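Research > Gorura Manipulation Project > Method FAQ

Search this site Enter keywords Go

Frequently asked questions about the Gorura method

Last revised February 9, 2018. Maintained by Farzana Siriwardena and Gaëtan Lacroix.

What does the method do?

Gorura trains a two-arm policy from teleoperated demonstrations. It differs from plain behavior cloning in one respect: each demonstration is split at contact changes, and the policy is trained on the segments with a shared phase variable. The phase is predicted at run time from the images and joint positions.

How many demonstrations were used?

The released set holds 804, all on card and wallet handling. The July preprint used a smaller set, and its numbers should not be compared with the ones given here.

What is the success rate?

On 200 evaluation trials the full model completed 79 percent. Without the phase variable it completed 50 percent. A trial counts as complete only if both grippers have released and the object stays where it was put.

Which camera views does the policy receive?

A fixed view of the cell and a wrist view from each arm. All are resized to the same resolution before encoding. 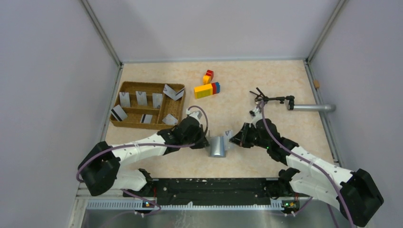
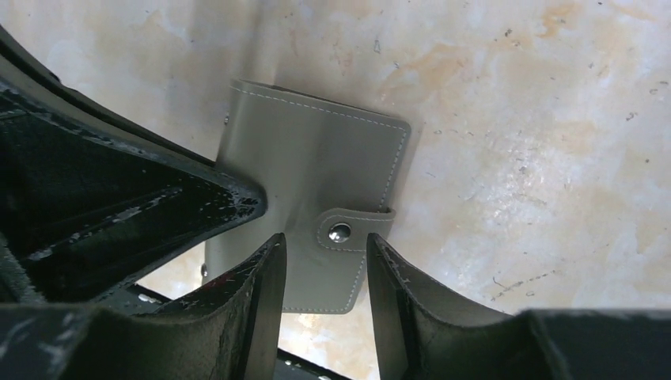
Segmentation depends on the wrist views more than we expected. Removing them moved the predicted boundaries late, mostly on small closures, and the fixed view alone did not recover the loss. A snap button like the one on the gray-green wallet's tab is easy to find up close, but from the fixed viewpoint the grippers often hide a part of that size. The wrist encoder is therefore trained at full weight, and the fixed encoder is frozen after the first stage.

Do reflective surfaces cause problems?

Some. Glare on the tabletop shifts the phase estimate for a few steps — random brightness changes during training reduce this but do not remove it. Vilmos Orbán is testing a polarizing filter.

Can the method run on one arm?

Yes. Set the second arm's action mask to zero and retrain. Weights from the two-arm model do not transfer well without retraining.

Why is the Bistico baseline missing from the main table?

It assumes depth input, and our cameras do not supply it. A color-only variant is in the appendix.

Where do I report an error in the labels?

Write to Hamdia Feyisa with the episode number and the step at which the boundary looks wrong. Corrections go into the next release.

This site uses cookies to remember your settings. Accept Decline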